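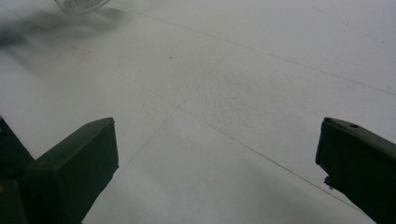 Fig. 1. Pale surface with thin dark joints between large panels.

Building Materials, Unit 3: Movement joints
Notes by Tarcísio Arruda

Every material changes its size a little when the temperature changes. In the last unit we calculated this for steel. Today we look at tiled and paved surfaces, where the same rule applies but the damage looks different.

The formula is the same one: change in length = coefficient x length x change in temperature. Please write the units each time. Last May many marks were lost only for this.

Two words are often mixed. A joint is the whole gap between two pieces. Grout is only one of the materials which can fill it. A movement joint must be filled with something soft, and hard grout cannot do this work.

Case for discussion: the market hall at Kinmont, opened in 1938. The floor was laid without any movement joint along the south wall. The tiles lifted in one line, some 20 metres long, and the repair report by Mofokeng blames the missing joint and also a weak bed of mortar. Read the report and decide which cause you find stronger. I have my own opinion but I will keep it until the seminar.

Reading: Pondau, chapter on floors, until page 345. The tables after this page are not needed for the test.

Bring a calculator.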